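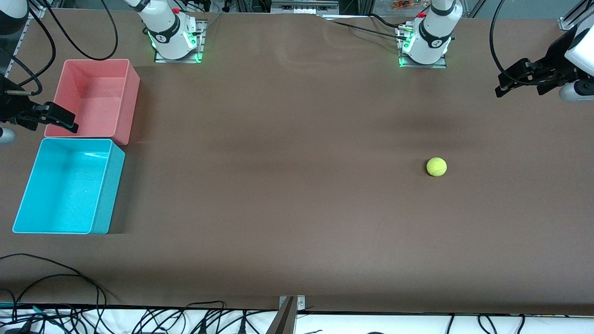

About Loltness

Loltness sells table coverings and open storage bins to schools, studios and small workshops. We started because Jeanie Geddes bought a "lifetime" table covering that bubbled by January, and she wanted to know what the word lifetime was doing on the label.

We don't use it. We don't say "stain-proof" either. We have met grape juice.

Most of our range is plain. You can have a matte surface in a handful of muted browns and beiges, and you can have bins to sort things into. Will a bin make you tidy? We doubt it. It will hold what you put in it, and that is as far as we are prepared to go. We looked at 26 bin designs with lids, labels and clever dividers before settling on 2 open ones.

Matte has its drawbacks, and you should hear them before you order. It shows lint. It can look a shade different at one end of a long table than at the other, depending on the light. Glossy sellers will tell you theirs wipes cleaner, and on that point they may be right.

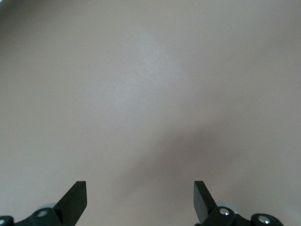
Matte beige, close up. The tone shifts with the light, and there is a tiny white speck left of center.

The Omard covering is sold by the roll and the Flamix bins by the pair. Orders over $400 ship free. Samples are free too, and we would much prefer you asked for one before believing any of this.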